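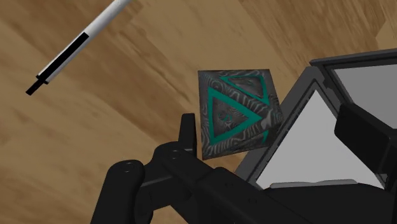 Harnlow college opens remote teaching desk for robot arms

August 16, 2022

Harnlow Technical College has opened a teaching desk from which staff and students can show a robot arm how to carry out small handling tasks by remote control. The desk was set up with the engineering firm Jastton and will be used in the college's automation courses from the start of the new term.

An operator seated at the desk moves a hand controller, and the arm follows. Each attempt is recorded from start to finish, and the recordings are then used to train the arm to carry out the task without an operator. Learners begin in a simulated workspace before they are given time on the real arm.

The simulated exercises use a wooden surface, a gripper and a small set of objects. They include a patterned square tile, a pen and a grey box-like structure. Task settings can be changed between attempts, so that an operator does not repeat the same movement each time.

"A person can show in a few seconds what would take a long page of instructions to write down," said Ilze Luik, head of automation studies. "We ask our students to move slowly and to finish each attempt cleanly. A hurried demonstration teaches the arm to hurry."

During a trial held before the opening, 8 operators recorded 3303 demonstrations over 130 hours. Attempts in which an object was dropped were kept in a separate set and will be used in a course unit on recognising faults. The trial was supervised by Denise Pilkington and Andri Widmer of the college's engineering department.

Jastton supplied the hand controllers and the recording software, which is known as Plodier. The firm will also provide two days of training for teaching staff. Its project lead, Indrek Grigaitė, said that operators in the trial had found depth the hardest thing to judge on a flat screen. A second view of the gripper has been added to the software as a result – operators may switch it on or off as they prefer.

The real arm is housed in the Eder Building, next to the existing machine workshop. It may be operated only when a trained member of staff is present. The simulated workspace can be used from any computer in the building during normal opening hours.

Places on the first course are open to students in their second year and to employees of local firms. Applicants do not need experience of programming, but they must complete the college's workshop safety session before using the real arm.

Enquiries about the course should be addressed to Ona Kazlauskienė at the college admissions office.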